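# 화분 흙을 덮는 재료와 수분 유지에 대한 조사

기말 프로젝트 보고서, 2021년 10월 23일 제출

프로젝트 이름: Flasturance

## 1. 주제를 정한 이유

우리 조는 지난 학기부터 공동 텃밭 Vovivum에서 작은 구역을 하나 맡고 있습니다. 수업이 있는 날에는 물을 줄 수 있지만, 연휴나 시험 기간에는 며칠 동안 아무도 가지 못할 때가 있습니다. 특히 입구 옆에 놓은 화분들은 땅에 심은 것보다 빨리 말랐습니다. 여름에 바질 두 포기와 봉선화 한 포기가 그렇게 죽었습니다.

텃밭 게시판에는 흙 위를 짚이나 낙엽으로 덮으면 좋다는 글이 붙어 있습니다. 이런 방법을 멀칭이라고 합니다. 그런데 게시판의 글에는 어떤 재료가 더 좋은지, 얼마나 두껍게 덮어야 하는지는 적혀 있지 않았습니다. 그래서 우리가 쉽게 구할 수 있는 재료 세 가지를 같은 조건에서 비교해 보기로 했습니다.

처음에는 식물을 심은 화분으로 조사하려고 했습니다. 하지만 식물마다 잎의 크기가 다르고 물을 마시는 양도 다르기 때문에, 이번에는 식물 없이 흙만 담은 화분을 사용했습니다. 이 점은 결과를 읽을 때 꼭 기억해야 합니다.

## 2. 준비한 것

화분은 모두 같은 크기의 플라스틱 화분이고, 바닥에 물이 빠지는 구멍이 네 개 있습니다. 흙은 Charbonneau라는 원예 가게에서 파는 일반 분갈이 흙을 샀습니다. 같은 날 산 봉투만 사용했고, 넓은 통에 한꺼번에 부어서 잘 섞은 다음에 나누어 담았습니다.

덮는 재료는 다음과 같습니다.

- 볏짚: 가위로 손가락 길이만큼 잘랐습니다.
- 낙엽: 텃밭 뒤쪽 길에서 주운 느티나무 잎입니다. 말려서 손으로 부쉈습니다.
- 나무껍질: 가게에서 산 것이고, 큰 조각은 골라내었습니다.
- 덮지 않음: 비교를 위해서 흙을 그대로 두었습니다.

한 가지 조건마다 화분을 세 개씩 만들었습니다. 재료의 두께는 모두 손가락 두 마디로 맞추었습니다. 낙엽은 처음에 폭신하지만 물을 주면 가라앉아서, 나중에는 두께가 다른 재료보다 얇아졌습니다. 이 문제는 5장에서 다시 쓰겠습니다.

무게는 부엌용 전자저울로 쟀습니다. 저울은 평평한 곳에 두고, 재기 전에 항상 영점을 맞추었습니다. 화분 바깥에 묻은 물은 무게를 재기 전에 닦아야 합니다. 첫 번째 연습 때 이것을 잊어버려서 그날의 기록은 버렸습니다.

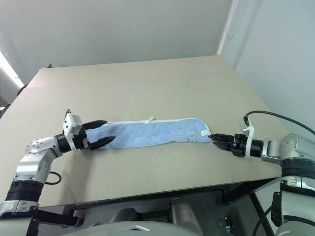
## 3. 조사 방법

조사는 9월에 했습니다. 장소는 Vovivum의 창고 앞, 지붕이 있고 비를 맞지 않는 선반입니다. 오전에는 햇빛이 조금 들어오고 오후에는 그늘이 됩니다. 선반의 끝과 가운데는 바람이 다를 수 있어서, 무게를 잰 뒤에는 화분의 자리를 한 칸씩 옮겼습니다.

순서는 아래와 같습니다.

1. 흙을 담은 화분의 무게를 2388 g으로 똑같이 맞춥니다. 흙을 한 숟가락씩 더하거나 덜어 냅니다.
2. 물뿌리개로 물 1000 mL를 천천히 줍니다. 한꺼번에 부으면 물이 화분 벽을 따라서 바로 내려갑니다.
3. 바닥 구멍에서 물이 더 나오지 않을 때까지 기다리고 다시 무게를 잽니다.
4. 덮는 재료를 올리고, 재료를 포함한 무게를 따로 기록합니다.
5. 물을 더 주지 않고 17일 동안 둡니다. 이틀에 한 번, 아침에 무게를 잽니다.

3번 단계에서 기준 화분의 무게는 2779 g이었습니다. 흙이 실제로 가지고 있는 물은 391 g이고, 나머지 물은 구멍으로 빠져나갔다는 뜻입니다. 우리는 준 물의 절반 이상이 흙에 남을 것으로 예상했기 때문에 이 결과에 조금 놀랐습니다. 봉투에서 꺼낸 흙이 많이 말라 있으면 처음에는 물을 잘 받아들이지 못한다고 합니다. 다음에는 물을 두 번에 나누어 주려고 합니다.

무게와 함께 흙의 상태도 손으로 확인했습니다. 손가락을 첫째 마디까지 넣어서 축축함, 조금 축축함, 마름의 세 단계로 적었습니다. 사람마다 느낌이 다를 수 있어서 이 일은 처음부터 끝까지 한 사람이 맡았습니다.

## 4. 결과

마지막 날까지의 관찰을 표로 정리했습니다.

| 조건 | 무게가 줄어든 순서 | 마지막 날 겉흙 | 마지막 날 속흙 |
|---|---|---|---|
| 덮지 않음 | 가장 빠름 | 마름, 갈라짐 | 마름 |
| 나무껍질 | 두 번째 | 마름 | 조금 축축함 |
| 낙엽 | 세 번째 | 조금 축축함 | 조금 축축함 |
| 볏짚 | 가장 느림 | 조금 축축함 | 축축함 |

덮지 않은 화분은 첫 주에 무게가 크게 줄었고, 그 뒤에는 변화가 작았습니다. 이미 증발할 물이 별로 없었던 것으로 생각합니다. 덮은 화분들은 무게가 조금씩, 그러나 계속 줄었습니다.

볏짚과 낙엽의 차이는 크지 않았습니다. 낙엽 화분 가운데 하나는 볏짚 화분 하나보다 물을 더 오래 가지고 있었습니다. 화분이 세 개씩밖에 없으므로 볏짚이 낙엽보다 확실히 좋다고 말하기는 어렵습니다. 덮은 것과 덮지 않은 것의 차이는 모든 화분에서 분명했습니다.

나무껍질은 예상보다 효과가 작았습니다. 조각과 조각 사이에 틈이 있어서 공기가 잘 통했던 것 같습니다. 큰 조각을 골라내기는 했지만, 남은 조각도 엄지손톱보다 큰 것이 많았습니다.

물과 관계없는 관찰도 두 가지 적겠습니다. 낙엽 화분 하나에서는 둘째 주에 하얀 곰팡이가 얇게 생겼습니다. 그리고 볏짚에서는 벼로 보이는 싹이 하나 나왔습니다. 싹은 발견한 날에 뽑았고, 이 화분도 결과에 그대로 넣었습니다.

## 5. 부족한 점과 의견

가장 부족한 점은 식물을 심지 않은 것입니다. 실제 화분에서는 물이 흙 표면으로만 나가지 않고, 뿌리와 잎을 통해서도 많이 나갑니다. 그래서 볏짚을 덮은 화분에 물을 며칠 동안 안 주어도 된다고 우리 결과만 보고 정하면 안 됩니다.

두 번째는 두께입니다. 처음의 두께는 같았지만 낙엽은 가라앉았습니다. 같은 두께로 비교할지, 같은 무게로 비교할지 조원들의 의견이 나누어졌습니다. 텃밭에서 일하는 사람은 보통 눈으로 두께를 보고 덮으니까 이번에는 두께로 하였습니다.

세 번째는 계절입니다. 9월은 한여름만큼 덥지 않습니다. 화분이 제일 위험한 때는 7월과 8월인데, 그때의 차이는 더 클 수도 있고 다를 수도 있습니다.

우리는 보고서의 초안을 이웃 원예 모임인 Sesholm에도 보내고 의견을 부탁했습니다. 이 모임은 몇 년 전부터 같은 텃밭에서 채소를 키우고 있어서 화분 관리의 경험이 많습니다.

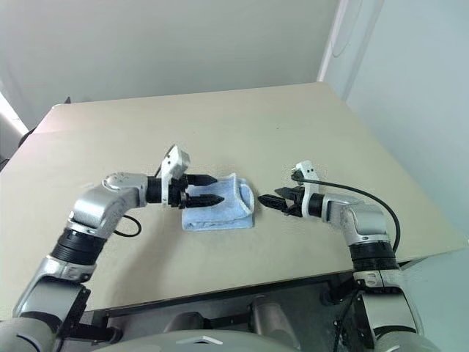 Sesholm에서 온 답장에는 볏짚의 결과는 자기들의 경험과도 맞지만, 장마철에는 오히려 조심해야 한다고 적혀 있었습니다. 비가 계속 올 때 볏짚을 두껍게 두면 흙이 마를 시간이 없고, 그 밑에 민달팽이가 모인다고 합니다. 그 모임에서는 장마가 시작되기 전에 볏짚을 걷어서 말려 두었다가 비가 끝나면 다시 덮는다고 했습니다. 또 줄기 바로 옆은 손가락 하나만큼 비워 두라고 권했습니다.

이 의견은 우리가 조사하지 못한 부분입니다. 우리 화분은 지붕 밑에 있었으므로 비의 영향을 전혀 볼 수 없었습니다. 곰팡이가 생긴 낙엽 화분을 생각하면, 물을 오래 가지고 있는 것이 언제나 좋은 일은 아닌 것 같습니다.

## 6. 텃밭에서 해 보려는 것

입구 옆의 화분에는 가을 동안 볏짚을 얇게 덮기로 했습니다. 낙엽은 돈이 들지 않으므로 땅에 심은 마늘 위에 쓰려고 합니다. 나무껍질은 봉투에 절반 정도가 남아 있는데, 길 쪽의 흙이 튀지 않도록 화단 가장자리에 깔겠습니다.

내년 조사에서는 다음과 같이 바꾸고 싶습니다.

- 같은 크기의 상추 모종을 심은 화분으로 비교합니다.
- 재료를 두께로 맞춘 화분과 무게로 맞춘 화분을 둘 다 만듭니다.
- 지붕이 없는 자리에도 화분을 놓고, 비가 온 날을 적습니다.
- 나무껍질은 더 작은 조각을 사용합니다.

남은 흙은 창고 왼쪽 통에 넣고 뚜껑을 닫아 두었습니다. 화분은 씻어서 선반 아래에 쌓아 두었으니 다음 조가 그대로 사용할 수 있습니다. 무게를 적은 공책은 다음 모임 때 게시판 옆에 걸어 두겠습니다.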